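4. Laying your first floor

By now you've unpacked the tile packs, read the bit about acclimatising (please do read it, it saves so much bother later) and picked a room. Lovely! This is the part of the guide we most enjoy writing, as a Drumthorpe floor starts to look like something within the first hour.

You will need the spacing wedges from the small box, a chalk line, a soft mallet, a bucket, two sponges and a pencil. A kneeling mat is well worth having too. If you bought the Wulska pattern, keep the fold-out plan beside you the whole time.

4.1 Finding your starting point

1. Measure each wall and mark its middle on the floor in pencil.
2. Snap a chalk line between each opposite pair of marks. Where the two lines cross is your centre.
3. Lay one full row dry, from the centre out to the longest wall.
4. Look at the gap left at the wall. If it is narrower than your thumb, shift the whole row by half a tile and look again.
5. Do the same in the other direction.

Note: Old houses are hardly ever square. Trust the chalk lines and let the skirting hide the rest.

4.2 Working with diagonal layouts

Diagonals are our favourite. Triangles and diamonds in a wood-grain finish make even a plain room feel worked on, and pale grout really lets the pattern show. 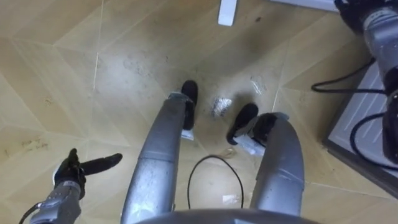
CUTTING AND FITTING

1. Sort your pieces into full tiles and halves before you mix anything. Wanda Wasilewska, who drew the Wulska plan, lays hers out on an old bedsheet so she can drag the lot along as she goes.
2. Spread adhesive over an area no bigger than you can reach without stretching.
3. Set the first diamond with its points on the chalk lines. Everything else follows from this one piece, so take your time!
4. Add the triangles on each side, with a wedge in every joint.
5. Tap each piece down gently. Run your palm over the joints: if you can feel a lip, lift the piece, add a little adhesive and set it again.
6. Wipe off any squeezed-out adhesive straight away.

Caution: Always wear eye protection when snapping or sawing tiles. The offcuts are sharp, so put them in a lidded tub and keep them out of rubble sacks.

Note: One bag of Prinow adhesive is 1000 g and so is one bag of the matching grout. Mix a full bag of adhesive at a time only if you have a helper. On your own, half is plenty.

4.3 Grouting

Leave the floor alone overnight first. Then:

1. Pull out all the wedges.
2. Mix the grout until it is like thick yoghurt.
3. Push it into the joints with a rubber float held at a slant, working across the diagonals.
4. Wait until the surface haze looks dull, then wipe with a barely damp sponge. Rinse often. (Two buckets if you can, one for the worst of it.)
5. Buff with a dry cloth the next day.

Dust, scuffs and smudges show up quickly on a light tan tile. Sweep first, then mop with warm water and a drop of washing-up liquid. For darker brownish marks, use the Kołodziej stone soap, left on for a few minutes and rinsed twice.

4.4 Putting the furniture back

Stick felt under chair legs and small tables. Long tables with flat feet are kind to a floor, but lift them into place with someone at each end. Never drag them, however short the distance. 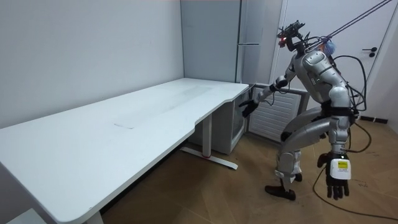

Page 152

4.5 If something goes wrong

A tile sounds hollow: tap around it with a knuckle. A small hollow patch in a corner is fine. If the whole piece rings, lift it and lay it again.

The grout has dried patchy: damp the whole joint evenly and let it dry slowly with the windows shut.

The pattern has drifted: measure from the centre diamond, find the first joint that is off and start again from there. It feels dreadful and takes far less time than you'd think. Stanisława Bielecka on our help desk has talked many people through it, so do ring.

A room of 3000 mm by 3000 mm makes a very good first project. Keep your spare tiles, with the batch label, somewhere dry.

Next: 5. Thresholds and door bars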